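Ryota Kobori
Sat 19 July

Thread on table finishes and why the "matte" on a spec sheet tells you very little. I spent most of March comparing samples for the reading rooms at Tendthorpe and the notes are worth having in one place.

1/ Gloss is measured by bouncing light off a surface at a fixed angle and reading how much comes back at the mirror angle. The usual angle is 60 degrees. For low-gloss surfaces you want 85, where the differences spread out enough to be useful.

2/ Most suppliers quote only the 60 figure. Two samples can both read 3 at 60 degrees and look nothing alike when you sit down and see a window reflected across them at a shallow angle.

3/ Clenlow sent a panel that did this. Flat from above, a bright streak from a chair. They sent the 85 degree reading when I asked. It was not on the sheet.

4/ Second problem is burnishing. A matte coating scatters light off a fine texture. Sleeves and forearms polish the texture down. The front edge goes first, then the spot where people rest a wrist.

5/ I rubbed each sample with a dry cotton pad, 184 passes, same weight on the pad. The number has no meaning. It is where I stopped on the first one, so the rest had to match.

6/ Brokex held its reading. Clenlow rose by 2 units at 85. Visible under a desk lamp, hard to find in daylight. 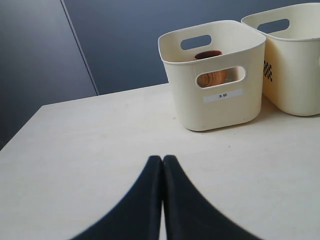
7/ Color matters for upkeep more than for glare. Off-white hides dust and shows pencil. Dark gray hides pencil and shows every fingerprint. Mid-tones are the dull answer and I keep ending up there.

8/ Cleaning: damp microfiber, mild soap, wipe dry. No melamine sponge. It is a fine abrasive and will burnish a matte coating in one afternoon. Two of the sample sheets recommend it anyway.

9/ Walls count too. A pale top beside a dark wall reads brighter than the same top beside a pale one. If people complain of glare, check what the table is being seen against before you replace it.

10/ Someone asked about oil finishes. I have one oiled top at home, the one I brought back from Nagano. It needs a fresh coat every year and takes a water ring if you look away. Fine for one person — not for a room with 89 seats.

11/ Raw readings are in a spreadsheet. Reply if you want it and say which angle you care about. The 20 degree column is mostly blank, I gave up on it after the third sample.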